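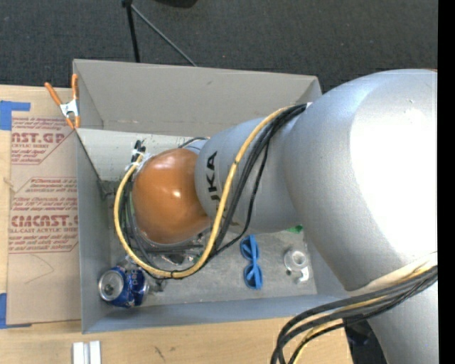 ロボットアーム「ボネオ」のせわをしよう

小学校高学年からのよみもの　スコセロ工房のしごと

工場や研究室のロボットは、スイッチを入れたらすぐに上手に働くと思っている人が多いです。わたしも子どものとき、そう思っていました。しかし、ロボットアームは自転車に少しにています。買ったあとに高さを合わせ、ねじをしめ、よごれをふき、ときどき悪いところを直します。このページでは、スコセロ(Skosero)工房のロボットアームを一台だけえらんで、そのせわのしかたを説明します。

アームには「ボネオ(Boneo)」というよび名があります。ボネオの仕事は、箱の中に入っているいろいろな物を取り出すことです。ペットボトルのように軽い物もあるし、めがねのように細くてつかみにくい物もあります。写真の箱では、横になった青いジュースのかんと、青いめがねが見えますね。

ボネオのまわりの場所ぜんぶ、つまり台、箱、ケーブル、柱などをまとめて「セル」といいます。セルは英語で「小さい部屋」という意味です。かべがなくてもセルとよびます。

アームの体のつくり

人のうでには、かた、ひじ、手首があります。ロボットアームにも、まがるところがいくつもあります。これを「関節(かんせつ)」といいます。写真では、オレンジ色の丸いところと、銀色の大きな丸いところがめだちます。その間のつつのような部分に「KUKA」と書いてあります。文字はたて向きにならんでいますが、印刷のまちがいではありません。この部分がねているか、立っているかで、文字の向きも変わって見えるのです。

関節の中にはモーターがあります。モーターは電気で回ります。そして「今、どのくらい回ったか」を調べるセンサーもいっしょに入っています。目をとじて、自分のひじを直角にまげてみてください。見なくても、だいたい直角になったことがわかるでしょう。センサーはアームのために同じような働きをします。

うでの先には、手の代わりになる道具をつけます。つかむ道具、すいつける道具、おす道具など、種類はたくさんあります。道具を取りかえたら、コンピューターに道具の長さと重さを教えなければなりません。長いくつをはいた人が階段でつまずくように、道具の長さをまちがえると、アームは台や箱にぶつかってしまいます。

セルをじゅんびする

1　台をおく

スコセロ工房では、この木の台を「フラットサイド(Flatside)」とよんでいます。平らなことがいちばん大切な台なので、この名前になりました。台をおいたら、水平器という道具をのせて、中の小さいあわがまん中に来るまで、足の高さを少しずつ変えます。

アームと台の間の距離も決めます。近すぎるとひじが台に当たり、遠すぎると箱のおくに先がとどきません。

2　箱の場所を決める

コンピューターは、箱がどこにあるかを数字でおぼえています。もし箱が指一本の太さだけずれたら、アームは「箱の中だ」と思って、箱のかべの上におりるかもしれません。だから、箱はいつも同じ場所におきます。

ずれないようにする方法はいろいろあります。台に角の形のテープをはって、目じるしにする方法。台に木の棒をつけて、箱をその間に入れる方法。クランプという大きなせんたくばさみのような道具で、はさむ方法もあります。写真の箱の角には、ばねのクランプがひとつついています。持つところも先もオレンジ色で、まん中は金属です。

ばねのクランプは、にぎると先が開いて、手をはなすと強くとじます。指をはさむといたいので、つけるときは先のほうに指をおかないでください。

3　ケーブルを通す

わたしが見た中で、いちばん時間がかかる仕事はこれです。

アームのそばには、たくさんのケーブルがあります。電気を送るもの、信号を送るもの、太いもの、細いもの。もう一度写真を見てください。太い黄色のケーブルが、オレンジ色の関節のまわりで大きくカーブしています。黒いケーブルもたくさんあって、白いひもでまとめてあるところが見えます。

まっすぐぴんとはったほうが、きれいに見えるかもしれません。でも、アームは動きます。関節が回ると、ケーブルが通る道の長さも変わります。少しもあまりがなければ、ケーブルは引っぱられて、コネクターというつなぎ目がぬけたり、中の線が切れたりします。

では、長ければ長いほどいいのでしょうか。それもこまります。あまりが多すぎるケーブルは、たれて、箱のふちや台の角にひっかかります。ちょうどいい長さをさがすために、スコセロ工房では次のようにします。

まず、ケーブルをかるくとめます。まだ強くしばりません。
つぎに、アームをとてもゆっくり動かして、いちばん遠いところまでのばします。
ケーブルがぴんとはったら、アームを止めて、少しあまりをふやします。
こんどはアームをいちばん小さくたたみます。ケーブルがはさまれていないか、いろいろな方向から見ます。
手首を右に回し、左に回します。
よかったら、ひもをしめます。あまったひもの先は、はさみで切ります。

ひもはしめすぎてもいけません。ケーブルの外がわがへこむほどしめると、中の線がいたみます。指で少し動かせるくらいがよいです。

やってみよう(家でできます)

長いひもを一本用意してください。ひじをのばして、かたから手首まで、ひもをうでにそわせます。家の人に、かたと手首のところをテープでゆるくとめてもらいましょう。それから、ゆっくりひじをまげます。ひもはどうなりましたか。うでの外がわに通したときと、内がわに通したときで、ちがいがあります。ひもを首にかけたり、きつくまいたりしないでください。

4　位置を教える

台、箱、ケーブルのじゅんびができたら、コンピューターに場所を教えます。これを「キャリブレーション」といいます。むずかしいことばですが、「合わせること」と考えてください。

スコセロ工房には「サン(Sun)」という名前のプログラムがあります。太陽のような丸いマークを印刷した紙を台の決まった場所におき、カメラで見ます。カメラは「マークは画面のここにある」と言います。アームは先の道具をマークに近づけて、「わたしのうでではここだ」と言います。二つの答えをならべると、カメラの場所とアームの場所をむすぶことができます。

一回ではたりません。マークの場所を変えて、18回くりかえします。少ない回数でもできますが、そのときは箱のすみのほうで、つかむ場所がずれやすくなりました。

箱を動かしたら、やりなおし。カメラにぶつかったら、やりなおし。台をそうじしただけなら、マークを一つだけ調べて、合っていればそのまま使います。

毎日のせわ

働く前の点検は、5分で終わります。アームはまだ止まっています。

台の上に、わすれた工具がないか見ます。ドライバー一本でも、アームがおすと飛ぶことがあります。
箱を両手でかるくおして、動かないことをたしかめます。
クランプの先がすべっていないか見ます。
ケーブルを目で追います。はじめは根もとから先へ、それから先から根もとへもどります。こすれて色がうすくなったところや、かたいおり目があったら、ノートに書きます。
非常停止ボタンをおして、ほんとうに止まるかを調べます。これは大人の係が二人でします。一人がボタンをおして、もう一人が画面を見ます。

非常停止ボタンというのは、赤くて大きいボタンで、おすとロボットがすぐに止まるものです。駅のホームにも、電車を止めるためのボタンがありますね。役目がにています。いたずらでおしてはいけませんが、あぶないと思ったときは、まよわずおします。まちがっておしても、係の人はおこりません。

終わったあとは、箱の中をそうじします。つかむ練習をたくさんすると、箱のそこにはきずがつき、ちりも落ちます。きずは少しあってもかまいません。でも、大きくわれたかけらは手や道具をきずつけるので、すててください。

アームの体は、かわいたやわらかい布でふきます。つるつるした銀色のところは、電灯の光をとても強くはねかえします。きれいにふきすぎて、カメラがまぶしくなることもあります。そのときはアームではなく、電灯の向きを変えます。

こわれたときの話

7月のことです。ボネオが、右に手首を回したときだけ止まるようになりました。左に回すと、なにも問題がありません。画面には「通信が切れました」という文字が出ました。

係の人たちは、はじめにプログラムをうたがいました。前の日に新しくしたばかりだったからです。古いプログラムにもどしましたが、やはり右で止まります。つぎに道具をはずしてみました。同じでした。

そこで電源を切り、係の人が手でケーブルを一本ずつさわりました。細い黒いケーブルのつなぎ目が、ほんの少しだけうかんでいました。見ただけではわかりません。おすと、「カチッ」と小さい音がしました。右に回すとケーブルが引っぱられて、つなぎ目がはなれていたのです。

つなぎ目をおしこむだけなら、すぐに終わります。しかし、それではまた同じことがおきます。ひもを二つ切って、ケーブルのあまりをふやし、新しいひもでとめました。それから手首を右に左に、14回動かして、一度も止まらないことをたしかめました。直したところには小さい紙のしるしをつけて、つぎの週にもう一度見ました。

この修理(しゅうり)に使った時間は4時間以上です。ほとんどは、悪いところをさがす時間でした。ノートには、直した方法のほかに、ちがっていた考えも書いてあります。つぎに同じ文字が画面に出たとき、読む人が早くさがせるからです。

見学に来る人へのおねがい

床の線から中に入らないでください。アームが止まっているときも同じです。止まっているアームは、つぎの命令を待っているだけかもしれません。

長いかみはむすびます。首から下げるひもは、はずしてかばんに入れてください。

箱に入れてみたい物があれば、持ってきてもいいです。ガラス、食べ物、電池が入ったおもちゃはことわっています。かえすときにきずがついていることもあるので、大切な物は家においてきてください。

ことばのメモ

関節(かんせつ)　うでのまがるところ、回るところ。
セル　ロボットと、そのまわりの仕事の場所。
クランプ　物をはさんで動かないようにする道具。
コネクター　ケーブルをつなぐところ。
キャリブレーション　カメラやアームの位置を合わせること。
点検(てんけん)　悪いところがないか、順番に調べること。

文　スコセロ工房　見学係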